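Notes on the Revised Equipment Policy for School Robotics Clubs
July 8, 2020

The Sindstead clubs have adopted a revised policy on the purchase and loan of equipment, and I have been asked by several families to set out its terms on this blog. The policy takes effect in November.

Each club will receive an annual allowance of $2,000. Single purchases above $350 require written approval from the club's lead teacher. Kits may be borrowed for up to 30 days and renewed once. A Zallus kit must be returned with its charger, its manual and a completed parts sheet.

Clubs that share a building, as those at Skomthorpe do, may combine their allowances. They must name one teacher to keep the inventory.

The policy also sets a minimum of 3 class hours on wiring before students may borrow a kit with moving joints. I support this requirement, which was missing from the earlier rules. Students tend to plan the mechanism first and leave the cables for the last evening. On the KUKA arm, the yellow cable follows the top of the arm and curls into a tight loop, with black cables bundled alongside it. Students should draw the path of every cable before they begin assembly, and the drawing should be filed with the parts sheet.
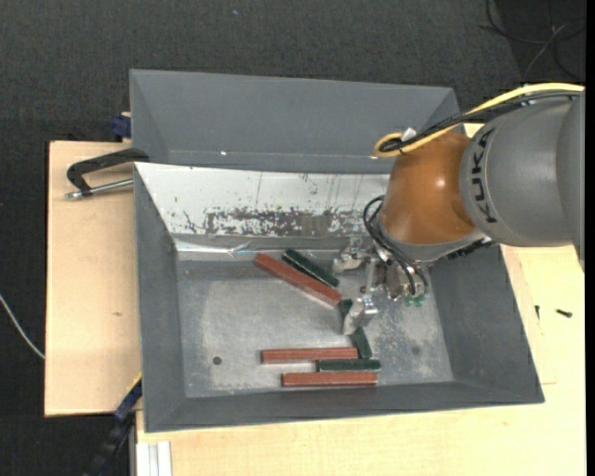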